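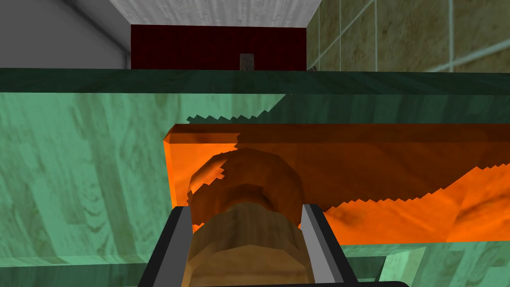

Each episode in the kitchen set is one complete attempt at one task, from the start pose to the final release. Record from the wrist view and the room view together; the trainer rejects an episode that has only one of them. In the wrist view both fingers should stay visible at the bottom, on either side of the held object, as they are with the wooden piece over the orange box. If one finger drops out of view, the wrist camera offset in the scene file is wrong and must be corrected before you record anything else.

## 4.2 Recording an episode

Before you start, load the scene in Kurico and check that the status bar reads **Ready**. The operator name must be filled in. Episodes saved under "default" are not counted toward your total.

1. Choose a task from the **Task** menu. The task sentence appears under the wrist view.
2. Press **Randomize**. Surface textures, wall finishes and object positions change. Wait for the textures to finish loading.
3. Look at the wrist view and confirm that the target object and the target container can be told apart from the surface.
4. Press the left pedal to begin recording. The border of the window turns red.
5. Move the gripper to the object at normal speed. Do not stop above it to line up for more than a second or two.
6. Close the fingers. Hold still until the grip value settles.
7. Lift, carry and release.
8. Back the gripper away until the object is clear of both fingers.
9. Press the left pedal again to stop.
10. Mark the episode **Keep**, **Retry** or **Failed grasp**.

> **Note:** A failed grasp is still useful. Mark it correctly and keep it. Use **Retry** only when the recording itself is bad, such as a dropped controller or a frozen view.

> **Caution:** Do not press **Randomize** while the border is red. The scene resets but the recording continues, and the file will contain two layouts under one task sentence. The checker does not catch this.

## 4.3 Rendering faults

Translucent containers sometimes draw with saw-toothed edges where the surface shows through. The same stepping can appear along a shadow or around the outline of a held object. Leave these episodes in. The contact model does not use the rendered image, so grip and position values are not affected.

Discard the episode if:

- the object passes through a finger or through the wall of a container
- a texture stays plain gray after loading
- either view goes black for more than five frames

Report repeated faults to Gemma Dobson with the scene seed, which is printed in the lower log pane. A screenshot alone is not enough to reproduce them.

## 4.4 Session size and upload

A session is 200 episodes. Stop there even if the task is going well, and change operators or take a break. A full task needs 1,000 kept episodes from at least three operators.

1. Close the scene. Files are not finalized while it is open.
2. Run **Check session** and fix any missing labels.
3. Press **Upload**. Leave the window open until the session is listed as **Stored**.
4. Enter the session number in the log sheet.

If upload stops partway, press **Upload** again. Finished files are skipped. Local copies are deleted when the disk holds more than 500 episodes, oldest first, and only if they have been stored.

Questions about task wording go to Han-gyeol Son. Changes to the pedal mapping are covered in section 6.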